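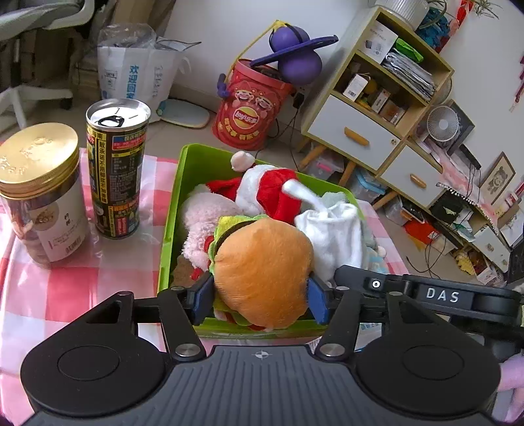 The burger, on its way out of the green bin.

Damir Begović runs a rental service for handheld data-collection grippers, and the first thing he wants me to know is that the rental isn't the hard part. "Shipping a box is easy. Getting back recordings somebody can train on, thats the job."

The service is called Varkero. Kits go out, people at home do everyday pick-and-place tasks with them, and the recordings come back to be checked and passed on to labs. I had 40 minutes with him on a Sunday, him eating lunch for most of it. Kenneth Sutherland joined for the second half. He handles training for new operators and he's the one who writes the task sheets.

So, why toys? I asked because the starter sheet is nearly all soft toys in a bin.

"Because they squash," Begović said. "A block, you close on it and you're done. A plush changes shape on you. You close too hard and it bulges out the top, you close too soft and it slides. And everyone's got them in the house already. I don't have to mail anybody a bag of toys."

He likes the burger. Round, fat, good friction, a forgiving first grab. The sheet has people start with something like that and work down to floppy things, dolls, cloth. Cloth is where the reject rate goes up. He wouldn't give me the rate.

"It goes up. Leave it at that."

Price first, since everyone asks. A kit is 900 for the month, deposit separate, shipping both ways included inside the country. Two grippers if you want the bimanual plan, one if you don't. Begović says most home operators don't pay at all, the lab sponsoring the task does, and the operator gets paid per accepted session. Small teams renting direct are a newer thing. Malhotra, a kitchen robotics startup, was the first to do it that way and he says they're still on the plan.

I asked what comes back wrong most often.

"Speed," he said right away. "People get good at it and they get fast. Then the fingers are already closing before they're at the object and the whole approach is mush. We want boring. Reach, stop, close, lift. I tell them pretend your arm is tired."

Second most often - too tidy. New people clear the room before they start. White table, one toy, nothing behind it. Varkero asks them not to.

"Leave the snacks out. Leave the fan, the boxes, whatever's on the floor. A robot that only ever saw a clean table is no use to anyone with kids."

Sutherland came on about here, audio terrible for the first few mins. He's more careful than Begović, corrects him a lot. On the speed thing, for example, he doesn't blame operators. The first task sheet had a target number of grabs per session and of course people rushed to hit it. He took the number off. Sessions are 12 minutes now, do what you get done.

"And rests," he said. "It's not a heavy tool but you're holding it out in front of you. Five sessions and most people's wrists have had enough. I cap it there."

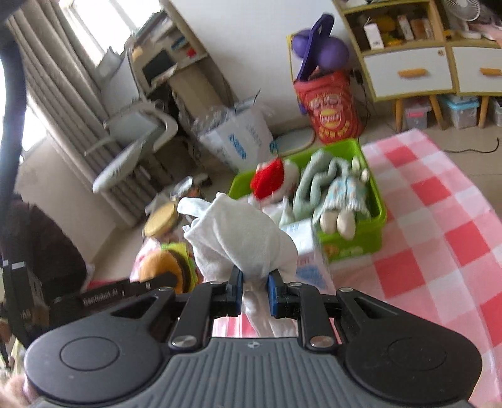

Cloth gets its own page on the sheet. Sutherland wants a pinch near the middle and then near an edge, different folds each time, and he does not want anyone smoothing it flat between grabs. "They always want to fold it nicely. Please don't fold it nicely."

He also wants failed grabs kept in. Drop it, pick it up again, carry on, don't stop the recording. Early on people were deleting their own drops out of embarassment and he only found out when a whole week of sessions came in with no misses at all.

"Which, no. I've watched them work. I miss, everyone misses."

What about the finger pads, I asked, since I'd heard complaints about wear. Begović said they're a consumable and every kit ships with a spare set. Sutherland said the spare set should be two sets. Begović said it's being discussed. There was a pause there.

The training call is Sutherland's favorite bit and it's the thing I'd rate highest from what I saw. An hour live, he has you do the sheet while he watches and stops you. No video library. There was one, made with a studio called Sivitz, and they pulled it. Operators watched it at double speed and copied the pace.

Weak points, from my side. The checking queue is slow, Begović admits to nine days in September and that's a long wait if you're paid on acceptance. The rejection notes are short to the point of rude ("approach unclear", that's a whole note). And support is email only. He says chat is coming, didn't say when.

Next up is a task pack called Imus, kitchen drawers and lids mostly. Jars too. Sutherland has been testing it on his own cupboards and reports one broken sugar bowl. I asked if that session was kept in.

"Obviously," he said. "Best one in the set."

Signups for the Imus pack open to current operators first, then everybody else the week after.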